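Category: Setup Guides > Planning and Purchasing

3.2 Sizing and budgeting a two-arm work cell

Complete this section before you send the order form. Changes to the cell layout after the arms ship are billed as new work.

1. List the parts the cell will handle. For each part, record the weight, the widest grip dimension and the surface finish. Round metal parts with bolt holes need an entry for both rim and face grips.

2. Choose the table. The standard Zurkico pair needs a top at least 830 mm deep. A table already on site may be used if it does not rock under load.

3. Order the table cover. Plastic sheet is the cheapest option and is treated as a consumable. Budget for 4 changes a year.

NOTE: Glossy sheet reflects overhead light. If the lamps can't be moved, price a matte cover before you price extra cameras.

4. Plan the marked zones. Use yellow floor-grade tape for pick and place areas. Keep the zones inside the reach chart in Appendix B, and check the far corners with the gripper fitted.

5. Select the grippers. Two-finger grippers are quoted per arm, with mount and cable as separate lines. Order 2 spare cables with the first shipment - lead time on single cables is longer than on complete grippers.

CAUTION: Leave enough slack for full wrist travel. A cable that pulls tight at the end of a move will damage the connector, and this is not covered by warranty.

6. Set aside 3,000 for installation and first calibration. The Buckley site went over this amount when power had to be run to the far side of the room. Have an electrician confirm the supply point first.

7. Send the completed sheet to Benedetta Lombardi at the Tomenthorpe office. Orders received after August are scheduled for the next build period.

NOTE: Training is quoted separately. Fulvio Carbone handles training dates for all two-arm cells.

Comments (4) Shares (2)
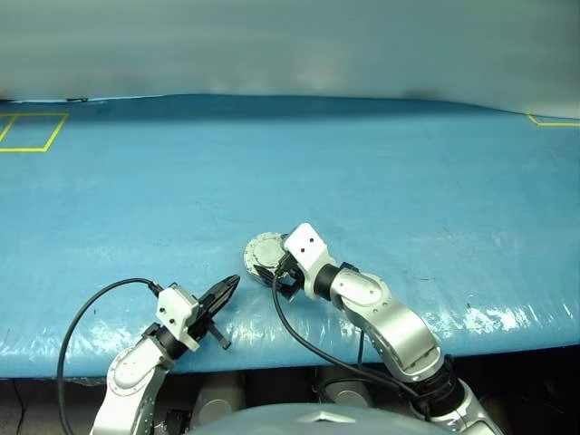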